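Search stories
Enter a word or title
Go

The Round Table

May 8, 2007
By the author

I found the table in a sale at Lurkemby, under a heap of curtains, and I wanted it so badly that I forgot to haggle. The man said 30 and I said yes! Then I had to get it home to Orness on the bus, top and leg separately, with the driver looking at me in the mirror the whole way up the hill.

You must understand that I had never owned a table. I had owned a shelf, and a board across two boxes, and once, for a whole November, a door. But this was round and black, with white veins wandering all over it, and when I stood it up in the middle of my room I walked round it until I was giddy and had to sit on the bed.

The first night I put my supper on it. The second night I followed one of the veins with my finger and found that it was the river at Sudham, bend for bend, down to the kink where the ferry used to tie up. I was so pleased I ate nothing at all.
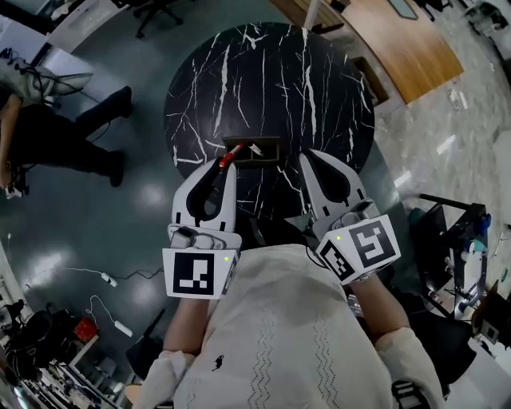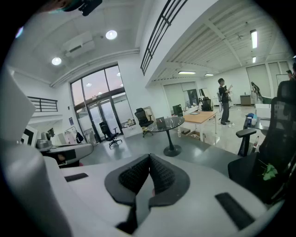

My grandmother came from Sudham, and she drew that river for me on envelopes, on the backs of bills, once in flour. She put in 300 bends and swore she'd left out the dull ones. So I cleared away my plate and fetched what I had in the drawer, a little dark brown tray with compartments and a marker with a red cap, and set them down near the edge, well below the ferry. I meant to write in the names. The mill, the cold pool, the field where the Melnyk geese chased her into a ditch (she was six, and she talked about those geese until she was ninety). Then I held the pen over all that lovely black and couldn't do it. I said the names out loud instead, from the spring to the sea, and the table seemed to like it, because when I looked again there was a stream I'd missed, thin as a hair, coming in from the left.

I went to the library in the morning and asked for the old survey. Sheet 1144, a great stiff thing that had to be unrolled on the floor with a shoe at each corner. The stream was on it! It had no name, only a blue thread and a tiny cross where somebody had built a footbridge.

I ran all the way home. I pulled up my chair, and I put my ear down flat against the veins, just by the bridge, and after a while I could hear geese.

Related stories
The Door I Ate From
Ferry Weather
A Coat for the Lurkemby Road
Orness by the Last Bus
What the Curtains Knew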